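Talk notes, Flomodano small hotels meetup, December 1, 2007
Slot is 23 minutes. Slides are few. Talk slower than you think you need to.

## Opening

Thank Yolanda Lozano for the invitation and for the coffee, in that order. Say who I am: I name paint colors for Trunden. Wait for the laugh. If it doesn't come, carry on as though it did.

The title on the program is "Color in Corridors." I sent in "Why Every Hallway Is Beige" and was overruled.

## Beige, a short history of giving up

Ask for hands: who has a beige corridor? Then ask who chose it. (Far fewer hands. Enjoy this.)

Our beige range has 60 shades in it. I named most of them, and by the end I was using breakfast cereals. Hadiza Balogun in our lab can tell them all apart by eye and takes no pleasure in it.

People pick beige because it offends no guest. Neither does a closed door. Guests remember the lobby and the bed, and the walk between the two goes missing, along with their room number.

## The Moya job

Hotel Moya, long corridor on the second floor, no windows. Rodrigo Montoya, the manager, wanted it "cheerful but serious." I wrote that down and underlined it.

We tried a strong yellow. The first sample, number 721, looked wonderful in the can and like a hospital custard on the wall. Sample 807 had more brown in it and behaved.

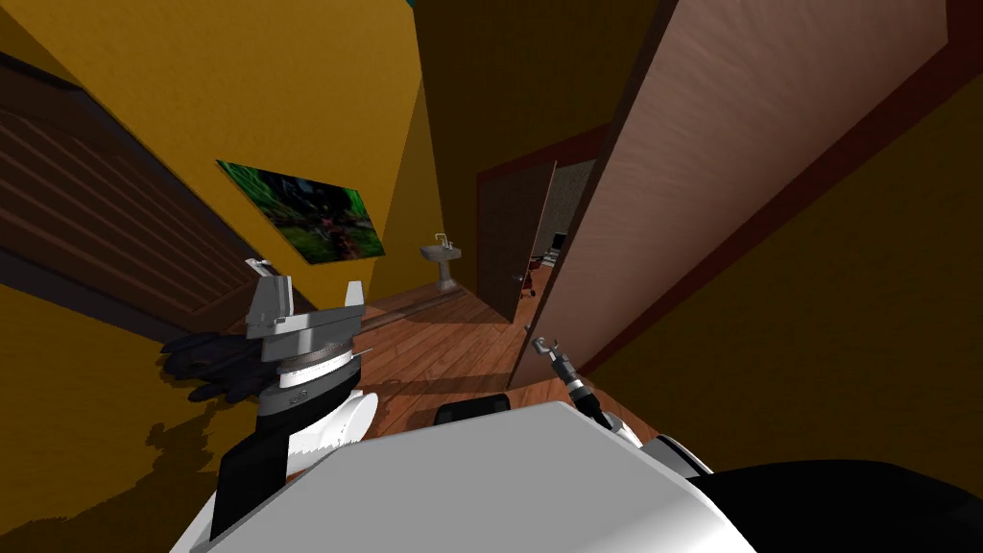 The trouble with yellow is that it talks to itself. Paint both sides of a narrow corridor and each wall bounces color onto the other, so what you end up with is a good deal louder than the chip. Go one step duller than you like. Two steps if the bulbs are warm.

Paint one side first, live with it until you've stopped noticing it, then decide about the other. Rodrigo painted both in September, over a long weekend, and phoned me. We repainted one.

## Practical bits (go fast, they have handouts)

- Big samples. A chip the size of a stamp is a rumor.
- Look at them at night, with the lights guests will get.
- Scrubbable finish up to suitcase height at least. Suitcases always win.
- Do the ceiling too - Teodoro Cantero will ask about this, so get there before he does.

## If there's time

The Urkex story, minus the name of the architect. Skip it if Yatziri Meléndez is in the room, she was there and tells it better.

## Questions

Someone will ask about gray. Gray is beige with a graduate degree. Then give them a proper answer: north light, no, south light, maybe.

Leave the fan decks on the table by the door. Bring back the ones marked "office copy" this time.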